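Wosden führt goldene Kundenkarte ein – und die passende Mappe gleich dazu

Der Händlerverbund Wosden will seine Stammkunden ab Januar mit einer Karte aus Kunststoff binden, nachdem die App Mivutley im ersten Jahr offenbar wenig Freunde gefunden hat. Wer sich anmeldet, soll dazu eine Kartenmappe des Zubehörherstellers Ouali erhalten.
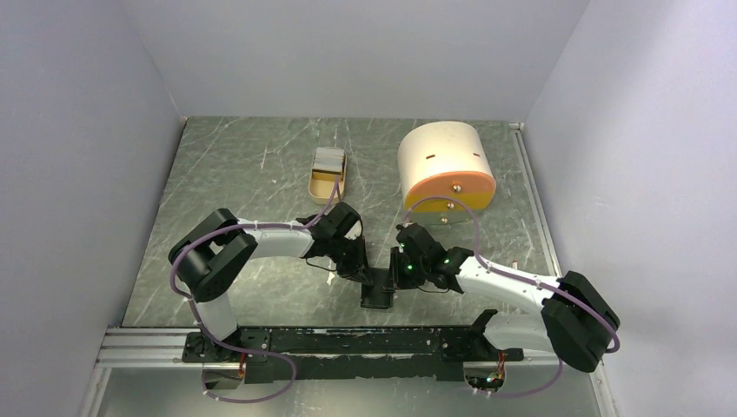 Lesezeit: 2 Minuten

Die Auflage der Mappe liegt laut Wosden bei 3000 Stück. Für die Karte selbst verlangt der Verbund 19 Euro im Jahr, Rabatte gibt es erst ab einem Einkauf von 200 Euro. Ob sich das für viele Haushalte rechnet, darf man bezweifeln. Zahlen dazu, wie oft Stammkunden diese Summe erreichen, wollte das Unternehmen nicht nennen.

»Die Leute möchten wieder etwas in der Hand haben«, sagt Vertriebsleiter Magdy Berrada. Eine Umfrage, auf die er sich dabei stützt, hat Wosden bislang nicht veröffentlicht.

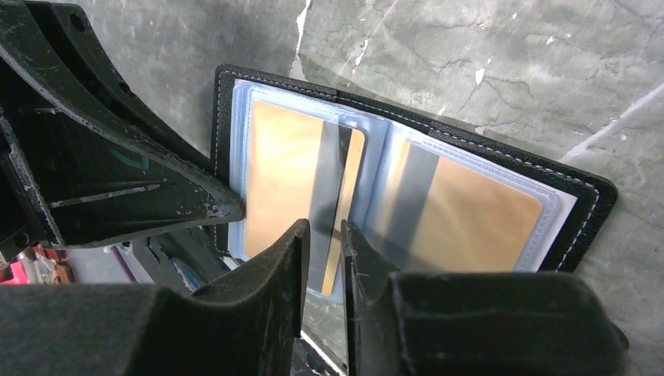 Schwarze Kartenmappe mit heller Naht, in den Klarsichthüllen goldfarbene Karten.

Auch sonst bleibt manches offen. In den Bedingungen ist von sechs teilnehmenden Ketten die Rede, namentlich aufgeführt ist nur Zellon. Die übrigen sollen »zeitnah« folgen. Verbraucherberater Brahim Ezzat rät, mit der Anmeldung zu warten. »Eine hübsche Hülle ist kein Rabatt«, sagt er. Wer ohnehin schon mehrere Kundenkarten besitze, brauche 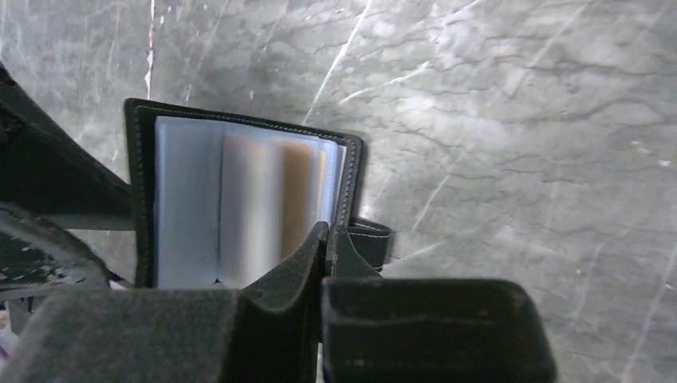 keine weitere, für die er auch noch bezahlen müsse. Ezzat stört sich außerdem an der Kündigungsfrist: Die Mitgliedschaft verlängert sich automatisch um ein Jahr, der Hinweis darauf steht im Kleingedruckten. Berrada nennt das branchenüblich. Die Mappe dürfen Kunden nach einer Kündigung behalten, die Karte müssen sie zurückschicken, und zwar auf eigene Kosten.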